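Frequently asked questions: care and setup of the hand-held gripper pair, table station

This page collects the questions which operators and new colleagues send to us most often. It is kept by Harish Joseph, and the part about pads and fingers was written together with Daranee Thongsuk. If your question is not answered, please write it in the station log and we will add it.

How often must I clean the finger pads?

Before each shift and again after the lunch break. Use a lint-free cloth with a little plain water. Please do not use alcohol on the pads. It makes the surface hard after some weeks, and then the pad slides on smooth objects. The plastic of the finger itself can be wiped with alcohol without problem.

The pad looks dusty even after I cleaned it. Is it a fault?

Usually no. Textile objects leave fine fibers, and they go into the surface of the pad. Press a piece of adhesive tape on the pad, pull it away slowly, and repeat two times. If the pad is still gray and also feels smooth under your thumb, it should be changed.

How do I check that the two fingers are aligned?

Put the gripper flat on the table and open it completely. Look from behind, along the direction of the fingers. The tips should be at the same height, and the inner faces should look at each other. Then close slowly. The pads must touch first at the tip and after that along the full face. When one pad touches earlier at the base, the finger is not seated well in its bracket.

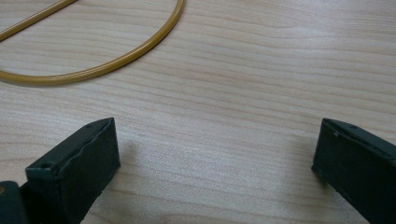 If the finger is not seated well, loosen the screws at the bracket by half a turn, push the finger back until you feel the stop, and tighten again. Please tighten the screws in turns, a little on each one. The torque value is written on the card inside the Fadard tool case. Do not go over this value, the thread is in plastic and it will not forgive you.

Small scratches on the outside of a finger are allowed. Scratches or cuts on the pad side are not, and such a finger goes into the red box.

When should a pad be replaced?

After 60 hours of work, or earlier if the edge begins to come off. The hours are in the log, so please write them also when your session was short. We had a case in February when a pad stayed in use for 104 hours, and the operator believed that the opening sensor was broken. The sensor was correct. The pad had become so thin that the closed position was wrong.

Do I need to calibrate after changing a pad?

Yes, always, and on both grippers, also if only one pad was new. The procedure has four steps:
1. Open the gripper fully and hold it for three seconds.
2. Close it fully without any object and hold again.
3. Repeat until the program shows the green line.
4. Save under the number of the gripper, not under your own name.

The last step is forgotten very often. Samran Thongdee has spent one complete morning to find out which file belongs to which gripper.

How should the cables go?

From the gripper down past the hand and then away to the side. The cable must never cross between you and the object. Leave enough slack that you can lift the gripper to the height of your shoulder and the connector does not feel any pull. Extra length is laid on the carpet in a large loop. Please do not make tight coils and do not use cable ties on the gripper cable, only the soft straps.

The metal plate on top of my gripper has moved. Can I bend it back?

No, please stop the session. The plate must keep the same angle to the fingers, and by hand it is impossible to find this angle again. Take the spare gripper and send the other one to Anneliese Wunderlich in Limutdale. She has the fixture for it. Normally it comes back after 20 days.

Which objects are good for a test after repair?

We recommend one soft object and one that has an open form. In our kit there is a bucket hat and a wire hat stand. Lift the hat by the brim with one gripper, turn it so that you can see inside the crown, and hold it while you count to ten. Then set it on the stand. If the brim slips in the pad during the turning, repeat the cleaning first, and only after that look for a mechanical reason.

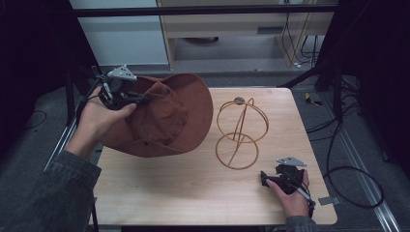
Limutdale, February

Additional questions after the operator training

Can I rest a gripper on the table between two tasks?

Yes. Lay it down gently, and keep your hand on it if the recording is still running. Never let it hang from its cable. From 21 grippers that were repaired at our bench, most had damage at the connector.

Is it allowed to use pads from Valent or Sukprasert together?

Not on the same gripper. The two makers have a different thickness, so the fingers will not close in the middle. You can use one maker on the left gripper and the other on the right, but each must have its own calibration file.

The trigger feels heavy. Should I oil it?

Please do not oil. Blow it out with the hand pump and try again. If it remains heavy, write it in the log with the gripper number and inform Fongchan Tanasarn, who keeps the spare triggers. The exchange takes less than one hour and can be done at the station.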